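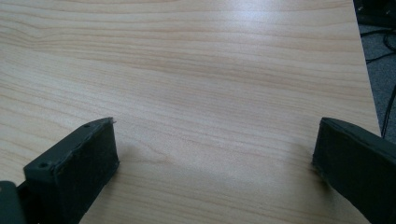 A light-coloured tabletop with grain lines. Some are straight and some are wavy.

Why wood has lines in it
Science pages for ages 8 to 11
Written by Cadi Mostyn

The lines in wood are called grain. They are a record of how a tree grew. To read them, you need to know how a trunk is built.

What is inside a trunk?
A trunk is made of very small tubes packed side by side. Most of them run up and down the tree. They carry water from the roots to the leaves. The tube walls are made mainly of two materials, cellulose and lignin. Cellulose forms long, strong threads. Lignin holds the threads together and makes them stiff.

Just under the bark is a thin layer called the cambium. This is where a trunk gets thicker. The cambium makes new wood on its inner side and new bark on its outer side. Wood that has already formed stays where it is. A nail knocked into a trunk at the height of your shoulder will still be at that height when the tree is much taller, although new wood may cover it.

How a ring forms
In countries with a warm season and a cold season, trees do not grow at the same speed all year. In spring the new tubes are wide and have thin walls. This is early wood, and in many trees it looks pale. Later in the summer the tubes are narrower and have thicker walls. This is late wood, and it often looks darker. In winter growth stops.

One pale band and one dark band make one ring, and one ring is usually one year. At Illgate Wood a larch was felled in February after a storm. Its stump has 70 rings. The larch next to it has 69.

Rings do not all have the same width. A dry summer often leaves a narrow ring. A good growing year leaves a wide one. Some trees in hot, wet forests grow all year round and have no clear rings at all.

From rings to lines
On a stump the rings look like circles. On a plank they look like stripes. The rings are the same, but the saw has cut them in a different direction.

If the saw passes through the centre of the log, the stripes are close together and nearly straight. If it cuts nearer to the outside, the rings spread into wide curves and pointed arches. Where a branch grew, the grain bends to go past it. The base of the branch shows as a dark, round knot.

Grain and strength
Wood splits easily along the grain and is hard to break across it. This is why an axe is used on the end of a log. It also swells in damp air and shrinks in dry air. Most of this change happens across the grain. Very little happens along it.

Try it
You need a slice of branch, fine sandpaper, a magnifying glass and a pencil.
1. Ask an adult to cut the slice.
2. Sand one face until it is smooth.
3. Wipe off the dust with a damp cloth.
4. Start at the centre and count the dark bands outwards. Make a pencil mark at every tenth band.
5. Write down which rings are narrowest.

Words to know
Cambium: the thin layer that makes new wood and new bark.
Early wood: wood made in spring.
Late wood: wood made in summer.
Lignin: the material that makes wood stiff.

Page checked 1/29/19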